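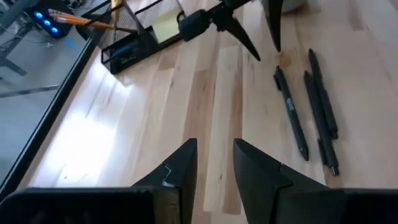
Teaching a pick-and-place task by hand starts with choosing something small enough to repeat all afternoon. Putting pens back in a desk organizer suits a two-finger gripper well, and it uses things you already own. The wrist view is what the policy will see, so set up your desk with that view open on the monitor. Our three black pens lie to the right with their tips pointing the same way, and the mesh organizer is over to the left, with open wood between them. Both fingertips show at the bottom of the view. Keep it that way throughout, as the arm will need to judge its own distance from the pen.

These notes cover the method we use on the Gunano arm with the Skirngate recording software. Other small arms will do, but the menu names will differ.

Before you start

You'll need the arm clamped to the desk, the leader handle plugged in, and enough free disk space for the session. Restart the recorder if it has been running overnight. Move your coffee.

Check that the gripper closes fully with nothing in it. If the tips don't meet, run the finger calibration again. A pen is thin, and a gap that wouldn't matter for a block or a cup will let it slip straight through.

Setting the light

Sun on a pale desk will wash out part of the wrist view. You can pull the blind, or you can leave it and record at different times so the policy learns both. We do the second. What you shouldn't do is record every episode between 2 and 3 in the afternoon and then test the next morning. Ilze Kazlauskienė lost most of a week to that in January, looking for a fault in the gripper.

Turn off auto exposure if your camera allows it. Lock the white balance as well.

Recording an episode

1. Bring the arm to the home position and wait for it to settle.

2. Start the recording. Hold still for a moment so the first few readings are clean.

3. Move the leader handle slowly until the open fingers are above the middle of a pen. Turn the wrist so the fingers sit on either side of the barrel.

4. Lower the gripper until the tips are just clear of the desk. If you touch the wood, stop, discard the episode and go back to home.

5. Close the gripper and pause. Lift straight up.

6. Carry the pen over to the organizer, turn it upright, and lower it into an open compartment.

7. Open the gripper, back away upward, and return to home before you stop the recording.

An episode should take 19 seconds or less once you've had some practice. Slow is fine, but hesitation isn't. If you hover over a pen while deciding how to grab it, the arm will learn to hover too. Decide on your grip before you press record.

Go for the pen nearest the gripper first, every time. When several pens lie close together, an operator who picks whichever one looks easiest is giving the policy mixed instructions. If two are touching, nudge them apart by hand between episodes. You can add touching pens later, once the simple case works.

Changing things between episodes

Shift the pens a little after each episode and turn them a few degrees. Every so often, move the organizer as well. Leave the rest of your desk clutter where it is for the first batch — pencils, sticky notes, whatever lives there — then start moving it for the second. Anything that stays put for the whole set can become a landmark the arm depends on.

How many you need

We got a usable policy from 54 episodes with the pens kept in one area of the desk. Spreading them over the whole reach of the arm took 800, recorded in short sessions by more than one person. Start with the small set. Train on it, watch where it fails, and record more episodes in those spots.

Cleaning up the set

Play every episode back at double speed before training. Delete any where the pen was dropped, where a hand came into view, or where the handle jerked. In Skirngate, mark them as rejected and then run Compact, or they'll still be exported.

Recoveries are a special case. If the pen slips and you pick it up again smoothly, keep the episode and tag it "recovery". Ilze keeps all of hers. I drop the messy ones.

If the arm misses

Missing to the same side each time usually means the wrist camera has shifted in its mount. Tighten the screw and compare the live view with the first reading of an old episode. The fingertips should line up in both.

Closing too early is nearly always a recording habit. Look at your own episodes and see whether you begin to squeeze while you're still moving down.

If it grabs the pen but knocks the rim of the organizer, record another batch starting with the pen already in the gripper. The export settings for joining partial episodes are under Prothero format, in the second tab.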